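About Borevside

Borevside gathers practice examples for robots that are learning to handle everyday office items. Our work began with the Wurnent project and now serves research groups in Canada and overseas. To date we have delivered 1,798 recorded examples.

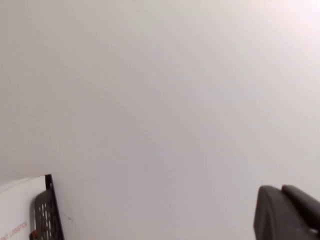
How we work

Each example is recorded from the robot's own viewpoint, with a small camera at the wrist. Organizers, boxes and paper files are used as they come, in plain surroundings. Worn covers and uneven pages are kept in the collection, and the gripper is recorded both in open space and in close contact with an item. 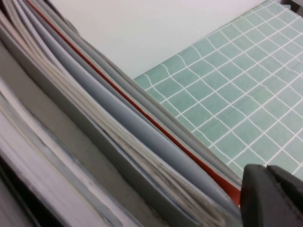
Review and governance

Every example is checked by a second person before release. Jucélia Brandão, Director of Collection, is responsible for labelling standards at our Vikgate centre. Enquiries regarding access may be directed to her office.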